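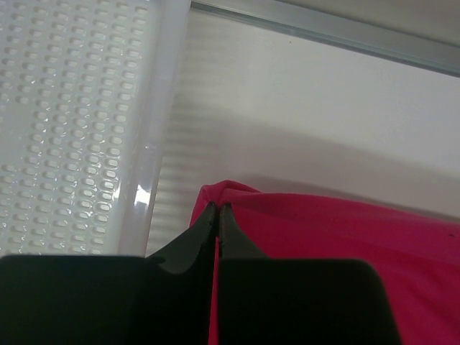
Pink fabric and a white perforated tray on one of our worktables.

About Brollton Textile Care School

Brollton Textile Care School teaches the sorting, mending, folding and packing of household and wardrobe textiles. We opened in 2000 in two rooms above a draper's shop and now occupy the ground floor and first floor of the former Baran glove works, where the long windows give good daylight for close work on cloth.

The School is independent. We offer day courses, evening courses and a work placement scheme for people who wish to be employed in laundries, alteration shops, costume stores and hotel linen departments. We also accept a limited amount of work from the public, which is carried out by learners under the supervision of their tutors.

What we teach

The Foundation Certificate runs over 18 teaching weeks and begins with handling. Learners are taught to pick up a cloth by its edge, to find the grain, and to lay the piece down again without dragging it across the table. Satins and other smooth fabrics are introduced early in the course. They slip, they show every crease, and a learner who can fold a satin square neatly will have little trouble with cotton or wool.

From handling we move to sorting. Each item is placed according to fibre, colour and condition. Strong colours – pinks, reds and deep blues in particular – are kept apart from pale cloths until they have been tested for colour loss. Trays are used for small pieces, and learners are expected to return each tray to its shelf before leaving the room.

Folding and packing take up the second half of the certificate. The School teaches the flat fold, the rolled fold and the padded fold, together with the packing of drawers, boxes and travelling cases. Learners who complete the certificate may continue to the Advanced Certificate, which adds hand mending, hem repair and the care of lined garments.

Our workrooms

The main workroom, known as Flavesia after the trading name of an earlier tenant, is furnished with pale worktables so that loose threads, specks and marks can be noticed easily against the surface. Tables are wiped down before each session and again at the end of it. Food and drink are not permitted in this room.

The mending room is on the first floor. It has individual lamps, a cutting table and the School's collection of sample cloths, which may be borrowed by enrolled learners for a period of seven days. The collection holds 94 samples at present and is added to whenever suitable pieces are offered. Each sample carries a linen label giving its fibre, its weight and the year in which it came to us.

Finished work is held in the Vullus Room, beside the street entrance. Items are wrapped in plain tissue and kept on open shelving until they are collected. A ticket must be shown on collection.

How we are run

Brollton Textile Care School is a charitable body. Our income comes from course fees, from the public mending and packing service, and from letting the upper rooms during the summer break. Accounts are published every February and a printed copy may be read at reception.

The School has 82 learners enrolled in the current year. Classes are kept small, and every learner has a place at a table for the full length of a session. Bursaries are available to applicants on low incomes and cover the whole of the course fee, including thread, tissue and other materials. Applications for a bursary should be made at the same time as the application for a place.

Work for the public

We accept table linen, bedding, scarves, dance costumes and light garments for mending, refolding or packing for storage. Items should be clean when they are brought in. We regret that we cannot accept leather, fur or carpets. An estimate is given at the counter, and no work is begun until the owner has agreed to it. Small repairs are normally ready within two weeks – larger pieces may take longer, particularly towards the end of term.

Visiting the School

Prospective learners are welcome to see the workrooms by arrangement with reception. Our next open day is on 18th June, when tutors will show the basic folds and learners' finished pieces will be on display in the Vullus Room. Admission is free and there is no need to book. The ground floor is step-free throughout and a lift serves the mending room.

Enquiries about courses, bursaries or the public service may be made at reception during term time or by letter to the School office.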